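Minutes of the Working Group on Automation in Routine Tasks
Gruliddale site, April, 2:00 p.m.

**Present:** Iqra Malik (chair), Alaric Lindqvist, Elie Geagea, Rizwan Janjua
**Apologies:** Faisal Satti (written comments received)
**Minutes:** Elie Geagea

**1. Minutes of the previous meeting**

Approved with one correction. Under item 4, "Dogar kitchen" should read "Dogar laundry room."

**2. Question before the group**

The chair restated the question referred to the group by the Otex operations office: whether machines can at present take over ordinary chores in the household and on the shop floor, and if so which ones. A written answer is due before the summer budget round. The chair asked members to keep separate what a machine has done in trials and what it could be left to do alone.

**3. Household chores**

Mr. Janjua reported on the laundry trial at Dogar. The machine was given 128 items to fold over the trial period. Towels and pillowcases were folded to an acceptable standard in most cases. Fitted sheets were not, and 13 items had to be taken out of the machine by hand. A member of staff stayed in the room throughout.

Mr. Lindqvist asked whether the staff time had been counted against the time saved. Mr. Janjua replied that it had not, and undertook to do so. The group agreed that the trial did not yet support a recommendation for unattended use.

Dr. Satti's written comments noted that loading a dishwasher had been left out of the trial plan. The chair said this was deliberate and would be looked at in the next phase.

**4. Shop floor and bench work**

Mr. Lindqvist presented the bench work planned for Driltesside, where the chore under review is the moving of well plates and lids to and from a liquid-handling instrument. He said that pipetting had been done by machine for years – the handling of plates between steps was still mostly done by people. The layout has been modeled in simulation before any equipment is ordered.

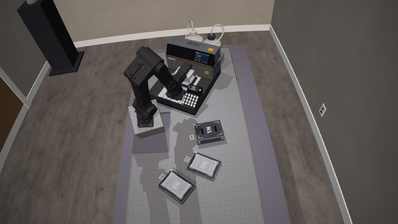 *Figure 1. Simulated bench layout, with the arm's gripper over the deck of the liquid-handling instrument.*

Ms. Malik observed that the plates and the lid on the table were set down at different angles, and asked whether this was intended. Mr. Lindqvist confirmed that it was. Staff seldom put plates down square, and a routine that depended on exact placement would be of little use to them. He added that the model could not answer every question, in particular how a lid behaves when it sticks.

Mr. Geagea asked what a person would still have to do. Mr. Lindqvist listed changing the reagent bottles, clearing spills and restarting after a fault. He estimated roughly 11 minutes of attention per shift, and said the figure should be treated with caution until a physical trial had been run.

The group agreed that bench work of this kind was closer to being ready than the laundry work – the objects are rigid and their shapes are known in advance.

**5. Actions**

- Mr. Janjua to add staff time to the Dogar results.
- Mr. Lindqvist to cost a physical trial at Driltesside, limited to 5 weeks.
- Ms. Malik to circulate a draft answer to Otex operations.

**6. Other business**

Mr. Geagea asked that trial reports use the same definition of "unattended." Agreed. The meeting closed at 3:40 p.m.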